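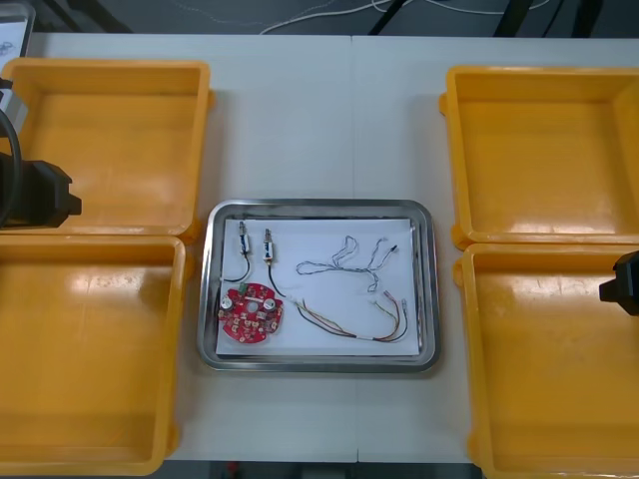
一套双臂分拣工作站，能不能代替一个坐在工作台前挑零件的人？

看你让它挑什么。硬壳的、形状规矩的小件，Gramero的这套双臂工作站已经可以放心交出去；带线的、会自己打卷的东西，它能做，但你得有耐心，最好手边还有别的活儿。

我对这类产品的戒心由来已久。凡是宣传册上写着“开箱即用”的设备，我都会先去找那把没有随箱附送的内六角扳手。Gramero的册子上果然也有这四个字，印在封面右下角，字号不大，像是市场部和工程部谈判之后的结果。

箱子送到是上午，拧好底座、接完线、让两条手臂第一次动起来，是傍晚。中间那几个小时里，我把说明书第二章读了三遍，它坚持认为读者已经读过第四章。

先说它是什么。Gramero卖的是一整套桌面工位：两条机械臂，各带一只黑色夹爪，一套固定在桌边的视觉系统，再加一份叫Seltik的任务软件。料盒和托盘不在标配里，厂家的说法是“兼容市面常见容器”，于是我买了黄色塑料盒，左右各摆两只，中间放一只不锈钢托盘。托盘底下铺一张白纸，这是Seltik的帮助文档里建议的，理由是金属反光会让视觉系统心神不宁。一套价格不菲的自动化设备，第一件追加的配件是一张打印纸，我倒觉得亲切。

托盘里的东西，是我特意挑来为难它的：一块圆形的红色电路板，边缘带着花瓣似的起伏；两只小小的圆柱形元件，各拖一根黑色细线；一对蓝白相间的双绞线，弯弯绕绕；还有一束红、棕、橙、黄、白都有的线束，一头带着小接头。任务也简单，各归各的盒子。换一个人来，喝口水的工夫就收完了，顺便还会问一句这些东西是从哪儿拆下来的。

电路板是它的强项。夹爪下去之前会在上方停一下，姿态颇像在超市里挑西瓜的人，然后捏住板边，提起，转身，放下。板上立着两只银顶电容，我原本担心它会把电容当成把手，结果它避开了。Seltik允许你在画面上圈出“不可触碰”的区域，圈一次，以后同款的板子都认得。这是整套软件里我最喜欢的功能，藏在三级菜单里。

圆柱元件就开始有意思了。本体好抓，麻烦在后面那根线。人拿这种东西的时候，从来不去想线在哪儿，手一抄就起来了。机器不行，它得决定线算不算物体的一部分。Seltik默认不算，于是元件进了盒子，线却常常搭在盒沿外头，像下班时没塞进包里的耳机。把“附属线缆”选项打开，它会多做一个抬高再放下的动作，干净多了，节奏也慢了下来。厂家没有把这一项设成默认，我猜是因为宣传页上那个速度数字不是这么测出来的。

到了双绞线和线束，你会看到两条手臂真正配合起来。一只夹住接头那端，另一只去找中段，找到了就一起抬。找不到呢，就松开，退回去，重新看一眼，再来。第一次看觉得聪明，看多了就有一点替它着急。软件里的重试上限出厂设为6，用完之后会弹出提示，措辞很客气：“请协助整理物料。”意思是你来吧。

说到这里要提一提对手。Clomero的单臂套件我之前用过一阵，占的地方小，装起来也快，界面做得比谁都漂亮，抓硬件的手感不输Gramero。但遇到软线，它只有一只手，拎起来就甩，甩到哪儿算哪儿。Mabula走的是另一条路，不卖设备，按月租，连人带机器给你调好，坏了他们来修。听上去省心，代价是任务一变就得提工单，而工单系统的脾气，在座各位大概都领教过。Gramero夹在两者中间：比前者能干，比后者自由，也比两家都更需要你自己动手。

安装上有几件事值得提前知道。桌面要够深，两条手臂从左右两侧探进来，料盒又占去两边，中间留给托盘的地方没有想象中宽裕。我用的是两块浅色板拼起来的白桌面，中间有条接缝，起初怀疑会干扰识别，后来证明它毫不在意，是我多虑。线缆则没有什么好办法。手臂上的黑色线缆会自己绕出一道弧线，地上还有几根白色的，厂家送的扎带只有2根，大概是一种对用户自理能力的信任。

黄色料盒反光也得留神。头顶的灯一开，盒子内壁亮晶晶的，Seltik有一回坚称空盒里有东西，执着地要把那块光斑捡出来。把曝光调低一档就好了。磨旧了的盒子反而表现更好，所以如果你仓库里有一批刮花了的旧盒子，恭喜，它们升值了。

噪音可以接受，比办公室里的打印机轻，比打印机旁边等打印的同事更轻。夹爪指垫是易耗品，厂家建议每150小时检查一遍，更换要拆螺丝，扳手依旧没有附送。

教它做新任务，有两种办法。一种是在界面上拖方块，拖出“看、抓、放”的顺序，适合硬件；另一种是手把手带着手臂走一遍，让它记住，适合线材。后一种我更常用，也更累，手臂的阻尼偏重，带完一轮，肩膀会提醒你人类关节的设计寿命。好在教过的动作可以存下来，换一种颜色的线束，改改参数还能用。换一种长度，就得从头再来，关于这一点，册子写得比较含蓄。

客服我也试了。提了个线缆识别的问题，下午发出去，当晚就收到回复，内容详细，附了截图，截图来自下一版软件，界面和我手里的不一样。我追问下一版什么时候出，对方说快了。

那么谁该买？做小批量拆解、返修、配料的作坊和实验室，东西杂，又以板子和小器件为主，这套工位用得上。它不会抱怨重复，也不会把红板和线束扔进同一个盒子然后说“反正你看得见”。若是你的活儿大半是软线，建议先把自己的物料寄给厂家做一次试抓，这项服务免费，申请页面在官网底部，要往下翻很久。流水线上的大批量生产就不必考虑了，它本来也不是为那种地方准备的。

我自己的这套打算留着。白纸已经换到第2张，扳手也终于买了。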